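Skollholm Laundry Handling Set
README, written by Ludmila Vlček
Last edited 12/2/23

Welcome, and thank you for reading this before opening the folders. I know most people don't, and I am guilty of it myself.

The set holds 394 recordings of clothes being picked up, straightened, paired and folded, made with a hand-held gripper. We put it together at Cikden, the company that runs the linen and personal laundry service for the care homes in Pultau. The recordings are meant for teaching a folding arm at our Skollholm site, and we are sharing them with anyone who works on the same kind of problem.

Why clothes, and why socks in particular

Sheets and towels have gone through machines here for years. Residents' own clothes are another matter. They come back from the dryers mixed together, and pairing and folding them is still done by hand, by seven people on the day shift who are very good at it and whose wrists are sore by Friday. When the arm was first talked about in January, the worry in the break room was plain enough: who goes home? I would rather write down what was agreed than leave it to rumor. No one's hours are cut during the trial. The folders choose which bins go to the arm, and they can take a bin back whenever they like. Two of them have asked to learn how to look after the arm, and their training is paid as ordinary shift time.

The folders also did most of the recording, which changed the set for the better. They know that a sock is best taken by the toe when the cuff is already lying flat, and I would never have thought to ask for that. 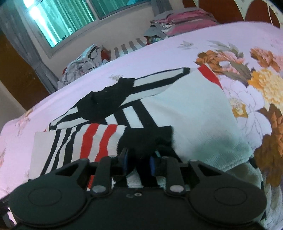

Folder "socks": a striped sock held at its black toe, with a longer striped one lying above it on the flowered sheet.

What is in the folders

There are 3460 labeled grasps in all, and 2305 of them are on socks and other small items. The rest are shirts, knitwear and trousers. Each grasp has a start time, an end time and one word for the part of the garment held (toe, heel, cuff, hem, sleeve, collar). The labels were typed by hand, so you will find "sleve" here and there – sorry about that.

Known gaps

Very few wet items. No buttons being fastened. Dark socks on dark cloth are thin on the ground, and Koubek, who supplied the arm, would like more of them. So would I.

Using it

Free for research and teaching. Please don't use the recordings to time or rank the people who made them. They were promised that in writing, and the promise travels with the files.

Corrections are welcome at the Skollholm office – ask for Ludmila, and do say which folder you were in.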